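Erov Hand Gripper, second version

Product page / Data gathering tools / Erov

The Erov is a gripper you hold in your own hand and use to show a task. You open and close the two fingers, you pick up the object, you put it down, and the small camera on the tool records all of it. The recordings are then used as examples for training a robot. No robot arm is needed on the day of recording, so one person and one table are enough to start.

We recommend to begin with soft things. Cloth and knitwear change their shape each time they are touched, and a learning system needs to meet many of these shapes before it can manage a new one. In our own workshop at Droltley we recorded 178 examples with knitted hats before we moved on to towels.

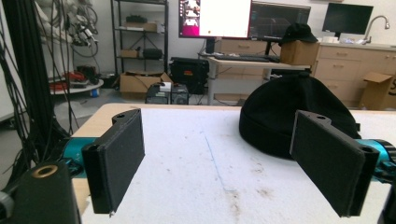
A buyer from Zovthorpe wrote to us that the flat fingers took her team a whole morning to get used to, and that they would have liked a narrower pair for thin cloth. She added that after this the work went quickly, and that they kept 81 examples from the first day.

Narrow fingers are now sold as a spare part – please choose them when you order. Changing a pair takes a few minutes with the key supplied.

In the box
Hand gripper with camera
One pair of flat fingers
Key for the fingers
Cable, 2 metres
Printed guide

Good to know
The camera should be wiped before each session. Keep your movements calm, and begin every example with the fingers open. Mistakes may stay in the set if you mark them as mistakes in the Mạc software, where each recording can be given a label.

Delivery is from Droltley, normally on Thursday. For schools we also lend the tool by the month; please write to us and say which task you wish to record.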